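Dark and shiny furniture at home, and what to do with the small things that lie on it

24 November 2019
By Torben Grube

When we moved to the apartment in Curnau, which has 900 square feet and large windows to the south, my wife wanted dark furniture and I wanted furniture that is easy to clean. We bought the dark furniture. After several years I can say that it is possible to live with it, but you must know a few things, and most of them I learned in the wrong order.

Dust first. On a black glossy surface the dust is visible after one day, and in winter, when the sun is low, after one morning. Many people take a dry paper towel and wipe. Please do not do this. Paper towel feels soft in the hand, but it pushes the dust across the surface and makes very thin scratches, and you will see them as circles when the lamp is on. Take a microfiber cloth, a clean one, and make it only a little damp. I hold it under the faucet, wring it as hard as I can, and then roll it in a dry cloth and wring again. Wipe in long straight lines from one end to the other, and turn the cloth to a fresh side often. Then go over it once with a second cloth which is dry.

Wash these cloths alone or with other smooth laundry. Once I washed them with a brown wool blanket, and I picked small brown hairs from the table until March. No fabric softener either, it leaves a film on the cloth and then the film goes on the furniture.

Fingerprints are a different problem. They are fat, and water only moves fat from one place to another. One drop of dish soap in a bowl of warm water is enough for a whole table. It is really one drop. If you take more, you get gray stripes and must wipe again with clear water. I have tried vinegar also. On glass it is good. On lacquer I would not use it, or at least try it first on a place under the edge where no guest puts his head. The same for alcohol and for the blue window spray.

For furniture polish I have bought two kinds, and both made the surface beautiful for one evening. The next day the dust was sitting in it like in honey. The rest of the bottle I use for the hinges of the garden box, where it works quite well.

Now the small things. A table in front of a sofa is a place where everything arrives: keys, remote controls, coins, hair clips, cables, chargers. The hard corners of these objects do more damage than cups. A key ring that somebody pushes to the side with a book makes a scratch that no cloth will take away. So I have two rules. Keys stay at the door, on a hook, and never travel further into the apartment. And what must live near the sofa gets a tray with felt under it. You can buy felt pads with glue on one side and cut them with normal scissors. Clean the bottom of the tray with alcohol before you press them on, wait 30 minutes before you put the tray down, and look at them two times a year. When grains of sand are sitting in the felt, it is sandpaper, and you must change it. 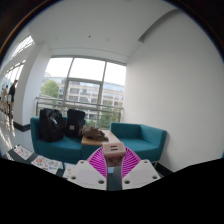
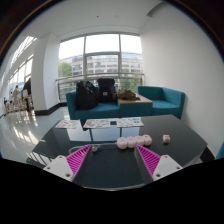

Chargers need a little more order than other things, because every member of the family has the opinion that the charger belongs to him. In our home each person has a color. If the charger itself is colored, good. If all of them are white, put a small ring of colored tape around the cable, close to the plug. Use electrical tape and not the paper tape for painting, which becomes brown and sticky in a year. The tape ring should be at both ends of a long cable – otherwise you pull on one end behind the sofa and do not know whose telephone will fall down.

Do not wind a cable tightly around its charger. It looks tidy, but the cable breaks inside, directly at the place where it comes out of the plug. Make a loose loop the size of your palm and close it with a strip of hook-and-loop tape. Bread bag clips also work, and they have the advantage that you can write on them with a marker. If you see that the outer skin of the cable is open and you can look at the wires, throw it out. I know people who repair this with tape. For a lamp that stands in the corner and is never moved I would already not like it, and for a cable which is pulled every day it is no solution at all.

A charger gets warm when it works, this is normal. It should lie free, and you should not put a cushion or a blanket on it. On a lacquered surface I prefer not to leave it working for the whole night. My neighbor Evaristo Messina has a shelf where a warm adapter was lying for one summer, and there is now a dull square in the lacquer. He has put a plant on it.

Cups and glasses. A coaster is better than a tablecloth, since under a tablecloth the moisture stays and you do not see it. Cork is good, but buy the thick one. Thin cork sticks to the bottom of a wet glass, comes up together with it and falls down when you drink. If you find a white ring on the lacquer in the morning, do not rub at once. Often it is only moisture, and it becomes weaker alone in one or two days. When it does not, try a hair dryer on the lowest heat, from a good distance and always moving. With an old piece, or one that was expensive, I would ask a furniture workshop first.

Fine scratches can be made less visible. There are polishing pastes for car paint, and the finest of them works also on many high-gloss lacquers. Put very little on a soft cloth, press lightly, and stop after one minute to look. Always try it where it does not matter. With a deep scratch, one that you can feel with the fingernail, the paste makes a shiny valley and nothing more. Such a scratch you can fill with a wax stick in the right color. Black is fortunately the easiest color to find. Dark brown is the hardest, I have four sticks and none is right.

One more word about the feet. When you wipe the top every week, it is easy to forget that the table also moves on the floor. Lift it with two persons when you clean under it. If it is too heavy, push a folded towel under each foot, with the smooth side down on a wooden floor, and pull slowly. The felt under table feet collects hair much faster than the felt under a tray, and I take it off with a comb that I keep only for this purpose – it hangs behind the door of the broom closet, with a label, after my son used it once for his hair.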